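Chapter 14
Looking After a Hand-Held Gripper

Two fingers, a fold of grey fabric and a good firm pinch: this chapter is all about keeping that grip dependable!
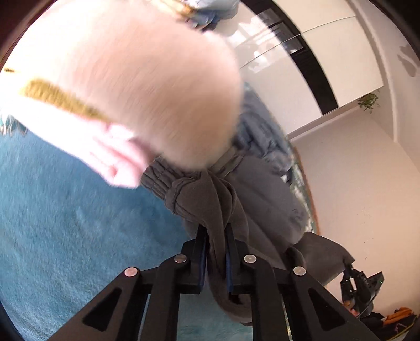 Why start with the grip?

Cloth is a wonderful test of a gripper. It sags, bunches and slides, and it shows up a tired pad long before a wooden block would. If you can set up a gripper to hold the cuff of a garment, you'll find most other household jobs pleasantly easy.

At the Plarwood workshop, Mansa Ametepe checks each gripper every Wednesday, and again after 3,000 closes. She begins with the pads on the inner faces of the fingers (feel for shiny patches, then wipe off the lint), and goes on to the screws along the linkages. A loose screw lets one finger lag behind the other, and the cloth creeps out sideways. It's a lovely fault to hunt down, as you can feel it with your thumb before you can see it!

What you will do

You'll clean and change a pair of pads, set the screws so that both fingers meet squarely, and keep a simple service log. Have a soft brush, a dry cloth and a small screwdriver ready.

Before you begin

Close the gripper slowly on a strip of paper and tug. Write down which side slips first. You'll need that note in Section 14.2, where we take the fingers off.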